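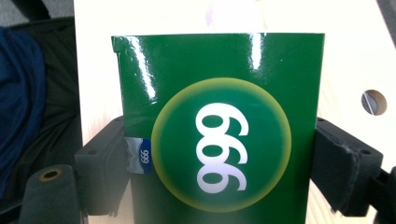
Green box with a circular emblem on the front.

May 25, 2018

Skorumico has started moving its rural mobile backhaul from leased copper and older microwave links to a mix of fiber and E-band radio, under a supply contract signed with Gradov in January. The work covers 432 sites outside the operator's main urban markets.

Many of those sites were built for voice and low-rate data and were later given LTE carriers without any change to the link behind them. As a result the radio side of the site can carry more traffic than the transport side can take away. Skorumico said the mismatch is now the main cause of slow evening speeds in its rural cells, ahead of spectrum shortage and interference.

Sites within reach of an existing duct will get a direct fiber connection. The others will be linked by E-band radio in the 70GHz and 80GHz ranges, with a lower-frequency microwave channel on the same path. Traffic is split between the two channels in normal conditions. In heavy rain, which weakens E-band signals sharply, the link drops to the microwave channel alone and keeps voice, signaling and timing traffic ahead of everything else.

Gradov rates the combined link at 2000Mbps on short hops. Longer hops will run at lower rates, and the operator has not published a minimum figure per site. Hops that cannot hold the planned rate will be broken into two with a relay mast, provided a suitable structure already exists. No new towers are included in the contract.

The change also affects synchronization. The copper lines being withdrawn carry a clock signal that base stations use to stay on frequency, and packet links do not provide one by default. Skorumico will distribute timing over the new network using the Precision Time Protocol, with boundary clocks at aggregation nodes and satellite receivers at hub sites as a second source. The operator said the same arrangement would meet the tighter phase limits that apply to time-division networks, including those planned for 5G in mid-band spectrum.

Aggregation routers will come from Wu and will be installed before the links that feed into them. Each aggregation node is connected to the core over two separate fiber routes. At present a number of nodes depend on a single route, and a cut on that route takes down every site behind it until the fiber is repaired.

Migration is being done one cluster at a time. A site runs on both the old and new links during a test period, in which packet loss, delay and clock drift are logged. Traffic is then moved over at night, and the old line is handed back to its owner once the logs have been checked. Customers should see a break in service of no more than 4 minutes per site.

Part of the old transport network is leased from Nukico, which also uses some of the same masts for its own fixed wireless service. The two companies have agreed on a frequency plan for shared structures, and Nukico will be able to buy spare capacity on the new links at wholesale rates. Terms of the wholesale offer are still being worked out. Smaller internet providers in the area have asked for access on the same basis.
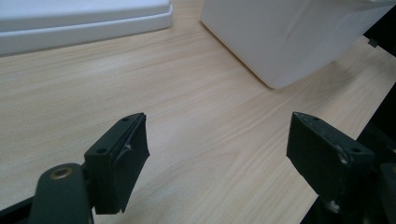 Mio Murakami said that the wholesale terms would matter more to local providers than the headline link speed, and that they should be published before the copper lines are withdrawn. A provider that now rents a low-rate line to a mast has no use for a large block of capacity, Murakami said, and would need smaller steps at a price it can plan around. Murakami also asked for fault repair times to be written into the offer.

Skorumico replied that smaller steps are under review and that existing leases will be honored until they expire. It did not commit to a publication date.

Power use at the sites will change little, according to the planning documents. The E-band units draw more than the radios they replace, but the rectifiers and line cards that served the copper links will be removed. Batteries will be replaced only where they fail a discharge test.

The first cluster has been cut over and is carrying live traffic. A second, larger cluster is in the test period. Skorumico said it has ordered enough equipment for both and will place further orders after reviewing E-band availability through a full wet season. The framework contract allows for up to 3000 radio units, including spares.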